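Frequently asked questions: resettlement support for returning detainees

Who may apply?
Anyone held abroad for 2 months or more who has since settled in Whiteley. The scheme does not give legal advice.
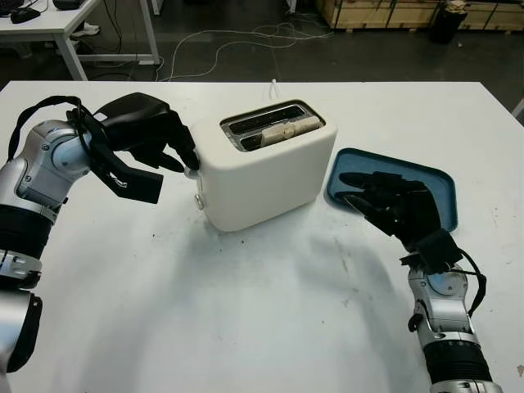
Applications close on 16/02/2022.

Is my family included?
Yes — partners and children under 23.
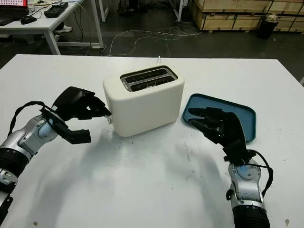

Donal Tully asks whether parents count. They do, if they share your home.

How much is paid?
A single grant of £2,613.

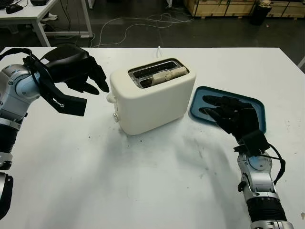 One applicant wrote: “Mine came in October, in full.”

Must I attend an interview?
Yes, at the Fanport office.

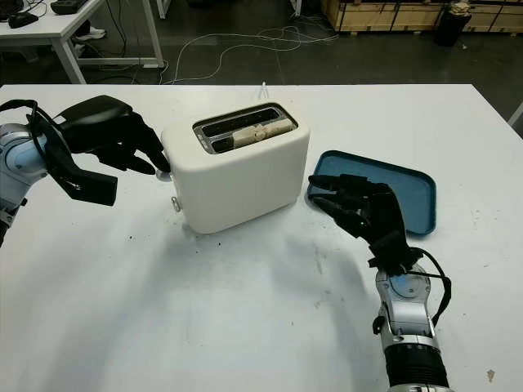
Another reader asks if an interpreter can be present. Please request one 5 days ahead.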